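Compte rendu de la réunion de juin du cercle d'écriture de Jeltinport

12 partages · 4 commentaires

C'est encore moi qui tiens la plume, alors vous aurez droit à mes digressions habituelles ! J'ai tapé ceci le soir même, avec mes notes sur les genoux et un reste de tarte aux abricots, donc si j'ai déformé vos propos, écrivez-moi et je corrige avant la prochaine fois.

On a commencé à 19 h 15 au lieu de 19 h, le temps de retrouver la rallonge de la bouilloire. Nous étions 10 autour de la table, dont deux nouvelles têtes (bienvenue !), et deux absents avaient prévenu. Le compte rendu de mai a été approuvé sans discussion, à part une virgule que l'on m'a réclamée dans le troisième paragraphe. Elle y est maintenant, et je maintiens qu'elle n'y servait à rien.

1. Le recueil collectif

Gros morceau de la soirée. Je rappelle où on en est : le recueil s'appelle toujours « Obura » (le titre a survécu à un nouveau vote, sept voix pour, trois contre, et j'étais dans les trois, je ne m'en cache pas). La dernière maquette fait 138 pages avec la table des matières. On avait dit 120 au départ, mais deux nouvelles ont grossi à la réécriture et je trouve qu'elles y ont gagné toutes les deux.

L'imprimerie Dratau nous a renvoyé son devis. Pour 200 exemplaires, couverture souple, papier crème, ça rentre dans ce qu'on avait mis de côté, à condition de renoncer aux rabats. J'ai fait passer l'échantillon de papier autour de la table et tout le monde l'a reniflé, ce qui m'a beaucoup plu. Une voix s'est élevée pour le papier blanc, plus lisible le soir. On a comparé sous la lampe, puis sous le néon du couloir, et le crème l'a emporté.

Décision : on signe le devis, sans rabats. Je m'en charge.

2. La relecture (et là, ça a chauffé un peu)

Vous savez tous que c'est mon dada, donc j'ai essayé de noter les arguments des autres aussi fidèlement que les miens. Le point de départ : deux textes sont revenus de la relecture croisée avec des phrases entières réécrites, et leurs auteurs l'ont mal pris. Je les comprends. Quand on me change un adverbe, je dors mal.

Après vingt bonnes minutes, on s'est mis d'accord sur une règle simple. Le relecteur corrige directement l'orthographe, les accords et la ponctuation fautive. Pour tout le reste (répétitions, rythme, passages obscurs, personnage qui change de prénom à la page suivante), il met une remarque dans la marge et l'auteur décide seul. Chaque texte passera entre les mains de 2 relecteurs, et le second ne verra pas les remarques du premier.

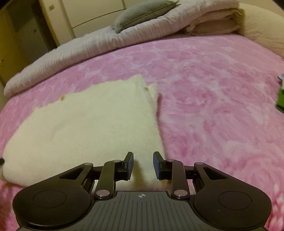

Il a aussi été question des dialogues, parce que la moitié du groupe utilise des tirets, l'autre des guillemets, et qu'un texte mélange les deux avec un aplomb que j'admire. Pour le recueil, ce sera guillemets français à l'ouverture et tirets ensuite. J'enverrai une petite feuille de consignes avec les cas tordus : les incises, les pensées en italique, les majuscules accentuées (oui, on les met !) et les nombres en toutes lettres. Si vous avez d'autres bêtes noires, envoyez-les-moi, j'en fais collection.

Une question est restée en suspens : faut-il harmoniser l'orthographe rectifiée et l'ancienne ? Moi, je tiens à mon accent circonflexe sur « août », d'autres s'en passent très bien. On a fini par laisser chacun libre, pourvu qu'il reste cohérent d'un bout à l'autre de son texte. À revoir si la maquette nous pique les yeux.

3. L'atelier d'été

La librairie Jendus nous prête de nouveau son arrière-salle en juillet, de 18 h à 20 h. Quatre thèmes étaient proposés, et on a gardé « écrire une première page » et « couper dans ses textes ». Le deuxième me fait un peu peur, vous avez vu la longueur de mes comptes rendus.

Il nous faut des exemples de débuts ratés, et il vaut mieux que ce soient les nôtres. J'apporte le mien, celui avec l'orage, le rêve et le réveille-matin dans la même phrase. Trois autres membres ont promis d'en faire autant. L'atelier reste gratuit, on demandera juste aux participants d'apporter un crayon et quelque chose à grignoter.

4. Le cercle de lecture

Échange rapide, il était déjà tard. Le livre du mois a divisé : ceux qui l'ont terminé l'ont aimé, les autres ont calé dans le long chapitre du voyage en train. J'ai calé puis repris, et la fin m'a tiré une larme. Pour juillet, on part sur un recueil de nouvelles, chacun lit celles qu'il veut et vient en défendre une.

5. Divers

La boîte à livres de l'entrée déborde. Merci de reprendre vos dictionnaires en double, personne n'en veut, j'ai essayé.

On m'a demandé si je comptais continuer à faire les comptes rendus après l'été. Oui, avec plaisir, mais je ne serais pas contre un remplaçant un mois sur deux.

À faire avant la prochaine réunion

- Signer le devis Dratau : moi
- Feuille de consignes pour la relecture : moi aussi
- Distribution des textes aux relecteurs : le petit groupe de la maquette
- Affichette pour la vitrine de Jendus : nos deux nouvelles recrues, qui se sont proposées d'elles-mêmes
- Débuts ratés : tous ceux qui osent

Séance levée à 21 h 40. Prochaine réunion en juillet, même salle, même heure. Je viendrai avec ma propre rallonge.

4 commentaires · Partager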